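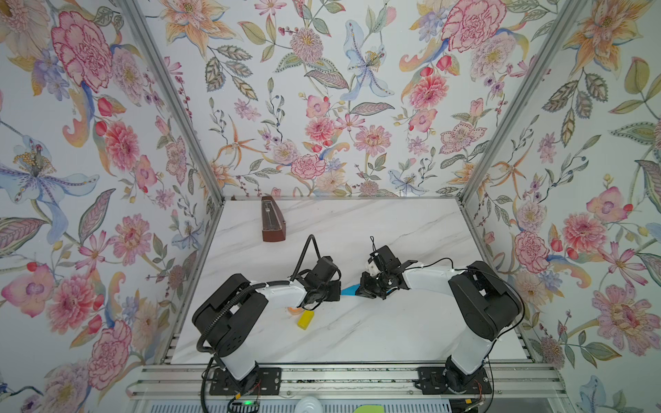 Februar, abends, kurz nach neun

Heute habe ich mir vorgenommen, wieder auf Deutsch zu schreiben und nicht in meiner Sprache, auch wenn es doppelt so lange dauert. Frau D'Souza vom Abendkurs hat gesagt, man soll über die Dinge schreiben, die man täglich sieht, dann kommen die Wörter von selbst. Ich sehe täglich die Tapete mit den Blumen und das Metronom, also schreibe ich über diese beiden.

Zuerst die Tapete. Sie geht über drei Wände, und ich habe lange gedacht, dass sie mir zu viel ist. Bei uns zu Hause waren die Wände grün gestrichen, unten dunkler und oben heller, und das Muster war nur auf den Vorhängen. Als Reshma die Rollen aufgemacht hat, habe ich gefragt, ob es auch eine einfarbige gibt. Sie hat mich angesehen, als hätte ich um ein Glas Sand gebeten. Jetzt, nach dem halben Winter, schaue ich die Blumen gerne an. Der Grund ist blass, fast weiß, und darum wird es nicht dunkel, obwohl so viele Farben darauf sind.

Ich habe heute versucht, alle Blumen auf Deutsch zu benennen. Die großen rosafarbenen sind Nelken und Pfingstrosen, und diesen Unterschied habe ich erst mit dem Wörterbuch gelernt. Pfingstrose ist ein schönes Wort, aber ein irreführendes, denn sie ist keine Rose, und ich musste auch noch nachschlagen, was Pfingsten ist. Dann die Lilien. Es gibt hellblaue mit gelben Staubgefäßen, und Kumaresan behauptet, dass eine solche Lilie in der Natur nicht wächst. Er hat einmal in einer Gärtnerei gearbeitet und ist bei diesen Sachen streng. Ich habe ihm geantwortet, dass eine Tapete keine Gärtnerei ist. Für die orangen bin ich unsicher, sie sehen den Lilien ähnlich, ich nenne sie auch so. Die violetten kann ich nicht benennen. Die roten Beeren nenne ich einfach Beeren.

Für die Blätter wollte ich „graugrün“ schreiben und habe nachgesehen, ob es graugrün oder grüngrau heißt. Es gibt beides! Das ist eine Sprache, in der man sich bei der Farbe eines Blattes entscheiden muss.

Jetzt das Metronom. Es steht hinten links auf dem Tisch, fast an der Wand, vor den Blumen. Dunkles Holz, rötlich braun, die alte Form, die nach oben schmaler wird. Ich habe es von Herrn Achari bekommen, der über uns gewohnt hat und im Herbst zu seiner Tochter gezogen ist. Er hat Geige gespielt, meistens am späten Nachmittag, und ich habe durch die Decke sowohl die Geige als auch das Ticken gehört. Zuerst hat mich das Ticken gestört. Danach hat es mir gefehlt, wenn er verreist war. Als er die Kisten packte, habe ich ihm die Lampe und zwei Stühle hinuntergetragen, und auf der Treppe hat er gefragt, ob ich etwas behalten möchte. Ich habe ohne Nachdenken gesagt: das, was tickt. Das Wort Metronom war mir in diesem Augenblick nicht eingefallen, obwohl es in meiner Sprache fast gleich heißt.

Ich spiele kein Instrument. Ich benutze es zum Vorlesen. Das habe ich im Kurs erzählt und alle haben gelacht, aber freundlich. Mein Fehler beim Deutschen ist nämlich, dass ich am Anfang des Satzes renne und am Ende stehen bleibe, weil dort das Verb wartet. Mit 76 Schlägen in der Minute kann ich gleichmäßig lesen, ein Schlag für jede betonte Silbe, mehr oder weniger. Gestern bin ich im Roman bis Seite 137 gekommen. Es ist ein Kriminalroman und ich vermute den Apotheker.

Eine halbe Stunde hält meine Stimme durch, danach werde ich heiser. Das Aufziehen ist der Teil, den ich am liebsten mache. Man muss an der Seite drehen und spürt, wie es fester wird, und man muss wissen, wann man aufhört. Herr Achari hat es mir gezeigt und dabei meine Hand festgehalten, damit ich nicht überdrehe.

Mit dem Tisch bin ich zufrieden. Die Platte hat ein Marmormuster, weiß mit weichen grauen Adern, und sie passt besser zu den Blumen, als ich erwartet hätte. Védís wollte eine in Eiche von Runwood, für 125 Euro, und wir haben deswegen einen ganzen Abend diskutiert. Sie meint, Marmor gehört in eine Bank oder in eine Konditorei. Ich bin gegen Eiche nicht grundsätzlich, aber zusammen mit der Tapete wäre es mir wie ein Gasthaus vorgekommen. Am Schluss hat sie nachgegeben und dafür durfte sie den Teppich im Flur bestimmen. Über den Teppich im Flur schreibe ich ein anderes Mal.

Noch zu erledigen: Herrn Achari einen Brief schreiben, mit der Hand. Brot. Das Formular für die Prüfung ausfüllen, Frist nicht vergessen. Kumaresan seinen Schraubenzieher zurückgeben, er hat schon zweimal gefragt.

Es regnet seit dem Mittag. Ich lese noch ein Kapitel und ziehe vorher auf.

Älterer Eintrag | Neuerer Eintrag | Tagebuch | Wörterliste | Über mich | Kontakt

Kommentare

Nandini D'Souza
Sehr schön geschrieben! Nur eine Kleinigkeit: Bei „für die orangen bin ich unsicher“ würde man „bei den orangen“ sagen. Und bitte bringen Sie das Metronom einmal mit in den Kurs.

Kumaresan Varma
Blaue Lilien gibt es nicht. Ich bleibe dabei. Der Schraubenzieher eilt nicht, aber Ende des Monats brauche ich ihn.

Reshma Matlala
Ein Glas Sand!! So habe ich gar nicht geschaut. Eine halbe Rolle liegt übrigens noch bei mir, falls ihr etwas ausbessern müsst.

Védís
Es war ein sehr schöner Eichentisch.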